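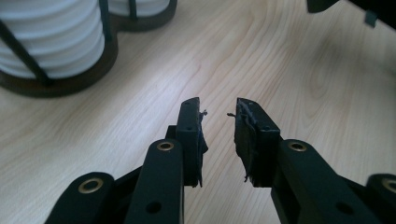 *Photo: Tallix, bench two. Free to reuse with credit.*

# About us

Tallix writes the rules for other people's robots. More exactly, we write down what a good demonstration looks like when a person works a hand-held gripper at a table and a machine is meant to learn from it later. Then we check whether anyone is following what we wrote, including us.

We began in a rented unit in Clidwood with a single table and a document called "Rules". It had 74 of them. A few contradicted each other, and one was about biscuits. The present handbook has four chapters and is much shorter, though the biscuit rule survived.

## What we do

Most of our work is for small labs and workshops who collect their own recordings and would like them to be of some use afterwards. We set up the table, train the people holding the grippers and review what comes back. Last year we reviewed 3,337 recordings for clients and sent a fair number of them home with a note.

We also keep the **Korier Bench Code**, which is free to read and to copy. The parts people ask about most:

- **Start with the jaws open and empty.** A recording that begins halfway through a grasp goes in the reject folder, however graceful the grasp.
- **Look at the pads before every session.** Ragged edges and peeling strips get written in the log. Whoever is in charge of the bench decides whether to carry on or change them, and signs for it.
- **Mind the shine.** Pale wood throws light back. Move the lamp or move the table, but do it before you start.
- **Don't tidy halfway through.** If a rack is at the edge of the table when you begin, it stays there until you finish.
- **Keep your failures.** Label them as failures. A dropped cup with an honest label is worth having – a dropped cup marked "success" has cost us whole afternoons.

## How we check

Every new client gets 100 recordings checked by hand, by two people who aren't allowed to talk to each other until they've finished. Where they disagree, we look at the rule first. Quite often the rule is at fault, and it gets rewritten in plainer words. Our notes and scores are kept in Shek, our own logging tool, which is ugly and has never lost anything.

We don't sell grippers or take commission from those who do. We don't hand out badges either, despite several requests and one very nice sketch of a badge.

## Visiting

The Clidwood bench is open to clients by arrangement, and to schools in June. Bring short sleeves or be ready to roll up long ones. Drinks stay on the shelf by the door.

Page last checked 8/20/26. The next edition of the Bench Code is being argued over at present.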